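Skorano Home Workshop
Home | Guides | Tools | Finishes | Contact

Print this page | E-mail this page

How to Repaint an Old Folding Table

A folding table takes a lot of knocks, and the top is usually the first part to look tired. Repainting one is a weekend job and needs no special skill. Most of the time goes on cleaning and waiting for coats to dry.
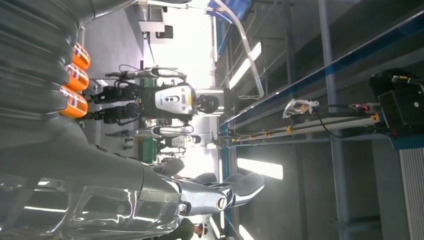
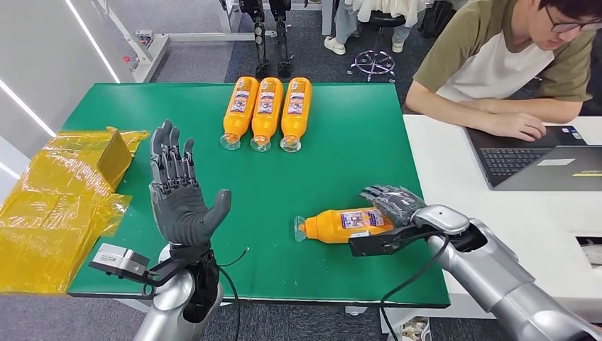
What you need

Sugar soap and two buckets
Sandpaper in 120 and 240 grit
Wood filler and a flexible knife
Primer suited to the surface
Satin or eggshell paint for the top
Small foam roller, tray and a 40 mm brush
Masking tape and a dust sheet

We used Amwood primer and one 800 ml tin of paint. That was enough for three coats on the top and two on the legs, with a little left for touching up.

Step 1. Clean it

Fold the table out and check that the legs lock. Wash the whole thing with sugar soap, paying attention to the underside of the edge where hands go. Rinse with clean water and leave it to dry overnight. Paint will not hold on grease, however good the primer.

Step 2. Fill and sand

Press filler into any dents and leave it slightly proud. When it is hard, sand it level with the 120 grit paper, then go over the full top with the 240. You are only taking off the shine. If the old paint could be pre-war or you don't know its age, test it for lead before you sand. Kits are sold in most decorating shops. Wipe off the dust with a damp cloth.

Step 3. Prime

Mask the hinges and catches. Prime the edges with the brush first and then roll the top in one direction. Leave it for as long as the tin says. In a cold garage in January ours needed twice that.

Step 4. Paint

Put on thin coats. Load the roller, run most of the paint off on the tray and work in strips the full length of the table, keeping a wet edge. Sand lightly between coats with worn 240 paper. Stop rolling once the paint starts to drag, or it will dry with a rough texture.

Step 5. Let it harden

The paint will be dry to the touch the same day, but leave it 14 days before you put anything heavy on it. Hot mugs need a mat for longer than that. Don't fold the table away during this time, as the faces can stick together.

If the top is over 165 cm long, ask someone to help you turn it. Long tops flex in the middle and the filler can crack.

See also: Fitting new hinges, Choosing a roller

Contact us | Copyright Skorano | Back to top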